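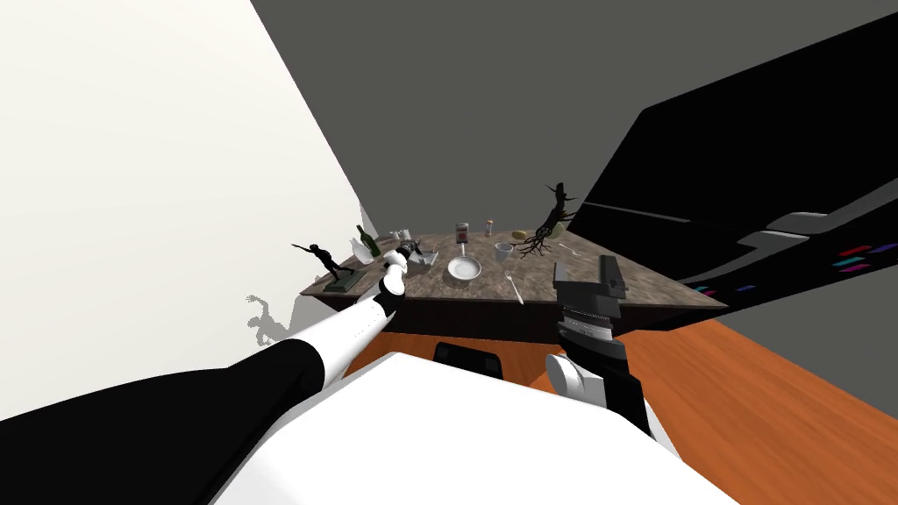 When a hair clipper comes back to the workshop of Huerta, the first thing Guadalupe Ibarra does is to smell it. She puts her nose near the vents and waits a moment. "If it smells of burned dust, the customer used it without oil," she told me. "If it smells of nothing, I must open it and look."

I visited her in March, in the small building in Noltberg where Huerta receives returned grooming tools from three distributors. The largest of them is Zedville, which sells clippers and trimmers under the name Ridier. Ibarra has worked at the repair bench for 16 years. Before that she was fixing sewing machines, and she says that the two jobs are more similar than people think, as both are a small motor and something sharp that must move in a straight line.

I wanted to ask her about warranty returns, and especially about those where the tool has no fault. She did not need long to think about the number. "Last month I had 27 Ridier clippers on this shelf with the note 'does not cut.' Four of them had a real problem in the motor or the switch. For the others I cleaned the blade, I put it straight, I added two drops of oil. Finished."

Why do the customers not do this at home? Ibarra took a folded instruction sheet out of a drawer and gave it to me. The part about oil was on the back side, in very small letters, under the part about voltage. The drawing showed the blade from an angle in which I could not understand which side was the front. "I know where the oil goes and I also cannot find it on this paper," she said.

Alfie Bickerstaff is responsible for after-sales at Zedville. I spoke with him by telephone at eight in the morning, before his calls begin. He knows the sheet and he did not defend it. "It was translated twice and then made shorter so it would fit in a smaller box," he said. "We are writing it again now. Guadalupe sent me her corrections, with a red pen, and there was more red than black."

The new version will have the oil on the first page. It will also ask the customer to send a short video of the problem before sending the clipper. Bickerstaff hopes this will save many packages. "With the sound alone we can often say what it is. A loose blade rattles. A dry blade makes a high noise, like a mosquito."

Ibarra is less sure about the videos. In her experience people film the clipper when it is lying on the bathroom sink, and they talk at the same time, so the motor is difficult to hear. She would prefer that a small bottle of oil comes in every box. Until 2 years ago it did. It was removed because the bottles sometimes leaked in transport and made the cardboard dirty.

I asked Bickerstaff if the bottle can return. He said it is a question of price and that he has asked for it again, with a better cap. He could not give me an answer yet.

Back at the bench, Ibarra was working on a trimmer with a broken comb. The spare combs were ordered in winter and had not arrived, so she had taken one from a tool that could not be repaired. She pushed it on, switched the trimmer on and listened with her head a little to the side. Then she wrote "comb changed, oiled" on the card and took the next one from the shelf.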